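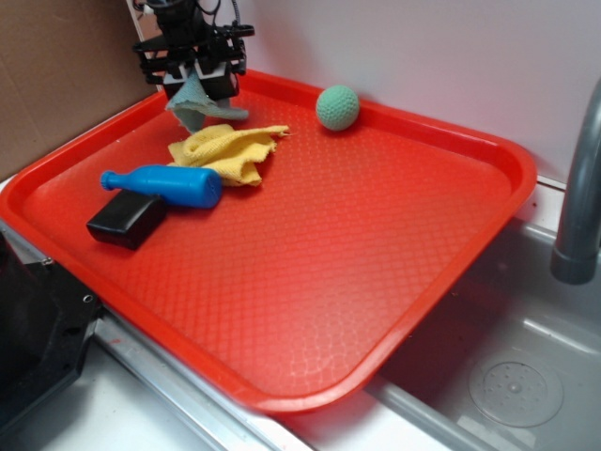 How often should a gripper be checked?
At the start of every working day, and again after any change of fingers, cables or mounting screws. A gripper that has been left alone overnight can still have a loose connector, and a short check by hand is the surest way to find one.

About the Kirkegaard Workroom

The Kirkegaard Workroom is the robot maintenance and setup section of the Drarkavar Technical School. It was founded to give students regular, supervised practice in keeping a robot cell in working order. The school already taught programming and electrical theory when the workroom opened, and many of its graduates had written code for an arm without ever having tightened one. The workroom was established to correct this.

Instruction is led by Thongchai Srisuk, who joined the school after a career in equipment repair and who wrote the maintenance log still in use today. Students are admitted in March, following an interview and a practical test with hand tools. No earlier experience with robots is required.

Our Cells

The workroom keeps two arm cells, known to students and staff as Jenda and Kaltosora. Jenda is the older of the two and is used for teardown and reassembly. Its joints have been opened many times, and its wiring has been replaced by successive classes. Kaltosora is kept in running condition and is used for handling work with cloth and small objects. A student may not work on Kaltosora until the Jenda course has been completed and signed off.

Handling work is done at a counter beside a sink, on a red plastic tray with a raised rim. The tray is washed at the end of the day and dried before it goes back. The objects used on it are simple household and toy items, chosen to differ in shape and stiffness. Soft cloth is of particular value in training. It folds, slips and bunches, and a gripper whose fingers are slightly out of line will show the fault on cloth long before it shows on a solid block.

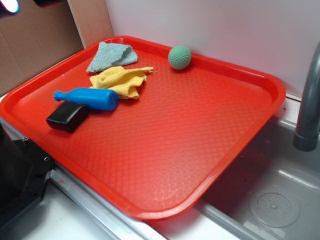 Tray with two cloths, toy bottle, black block and green ball, beside the sink.

Daily Care

Each cell is assigned to a pair of students, who are responsible for its condition and for its log. The morning check is carried out with the power off and follows a fixed order: mounting screws, base plate, cable bundle, connectors, gripper linkages, finger faces. The cable bundle receives the most attention. Cables that are tied too tightly will pull at the wrist when the arm turns, and cables left too slack will catch on the work. Students learn to leave a loop of the right size and to move the arm slowly by hand through its full reach before power is restored.

Finger faces are wiped with a damp cloth. Lint from towels collects along the edges and is removed with a soft brush. Solvents are not used on the faces under any circumstances.

After 200 hours of running time the gripper is taken off the arm, opened and cleaned, and its linkages are checked for play. After 600 hours the fingers are replaced, whether or not they show wear. Parts that come off are tagged and kept until the end of the term — the second-year class uses them to study how wear develops.

Camera Setup

A cell with a camera at the wrist needs care of a different kind. The camera must be firmly seated, its lens clean and its view of both fingers open. A mount that has shifted by even a small amount will give the arm a false idea of where the work lies, and the resulting error is often blamed on the software.

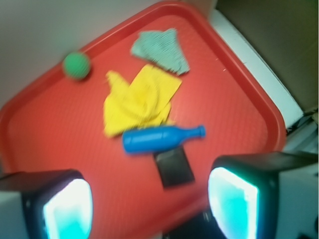 For this reason the mount is checked before any program is changed. The student opens the fingers fully, confirms that both appear at the bottom of the view, and compares the result with the reference print in the log. If the two do not agree, the mount is loosened, reseated and tightened again, and the check is repeated. Only when the mount has been ruled out may the student look for the cause elsewhere. The lens itself is cleaned with a dry lens cloth, never with the cloth used for the fingers.

Lighting is part of the same check. Glare on the tray can hide the edge of an object, and lamps are adjusted at the counter before work begins.

Repairs for Outside Clients

The workroom accepts a limited number of grippers and small arms from local firms. Every job is inspected by a member of staff before it leaves the building, and a written report goes with it. Priority is given to small firms with no maintenance staff of their own. We do not accept equipment that is under a maker's warranty, and we do not alter safety circuits.

Visits and Enrollment

The workroom receives visitors by appointment. Groups are limited to 50 persons and are asked to remain behind the yellow line while a cell is powered. Inquiries about enrollment, repairs and visits may be left at the front office of the school.

Page last reviewed Sunday, February 9, 2025.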